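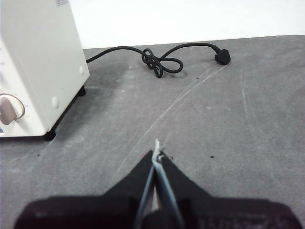 About us

Hi, I'm Issa Zein, and I run Kallham with Anas Abou Jaoude. We help small companies and schools work out what robot equipment to buy, what it's going to cost them once it's through the door, and what can wait until next year. That's the whole business! We don't sell arms, we don't take commission from anyone who does, and if you call us the person who picks up will be one of the two of us (usually Anas, I'm a slow walker and the phone is on his desk).

How we got here

I used to do purchasing for a packaging plant, and one spring I signed for a robot cell that came in right on budget. I was so pleased with myself. Then came the fingertips, the spare cables, the training days, the table that had to be replaced with a heavier one, and a software renewal that landed in March when I had already closed the books. Anas was the integrator on that job. He had a list in his notebook of every cost he'd seen customers forget, and I asked if I could photocopy it. We still use that list. It has 78 lines now.

What we do all day

Mostly we sit down with people before they've asked for quotes. You tell us what you'd like a robot to handle and we ask a lot of dull questions – how wide are your doors, who's going to look after the thing on a Monday morning, does the object have a cord on it? Cords matter more than you'd think, by the way. A plain box is one kind of job, and the same box with a loose cable trailing behind it is another, and the second one needs more hours in the plan.

After that we write you a budget in two parts. The first is what you pay to get started. The second covers 24 months of running it, with wear parts, repairs and staff time on separate lines so you can argue about them separately. We put grip pads and fingertips under wear parts, always, and we suggest keeping a spare set on the shelf from day one. Same goes for table surfaces. They get scuffed, and a new top is cheap if you planned for it and weirdly annoying if you didn't.

We have a planning workbook too, called Tundov (Anas named it, please ask him). It comes with every project and it's yours to keep. It opens in any ordinary spreadsheet program.

Who we work with

Workshops, labs, training centers, a couple of repair businesses, and lately more high schools. Brarnemis was our first customer and they still send us their equipment plan every year, with rude comments in the margins. Sárközi came to us with three quotes that couldn't be compared at all, so we spent a very happy week putting them into the same format. All told we've done 40 plans.

What it costs

A starter plan is $2,000, flat. You get two meetings, the written budget, the workbook, and one round of changes after your boss has read it. Bigger projects we price by the day, and we'll give you the number of days up front. If you only have one quote and want a second pair of eyes on it, send it over and we'll tell you whether it's worth paying us for more.

Getting in touch

Use the form on the contact page, or call before 4 p.m. Tell us what you want to pick up, how much space you have, and when your budget gets decided. A rough sketch of the room helps a lot – ours are terrible, so don't be shy about yours.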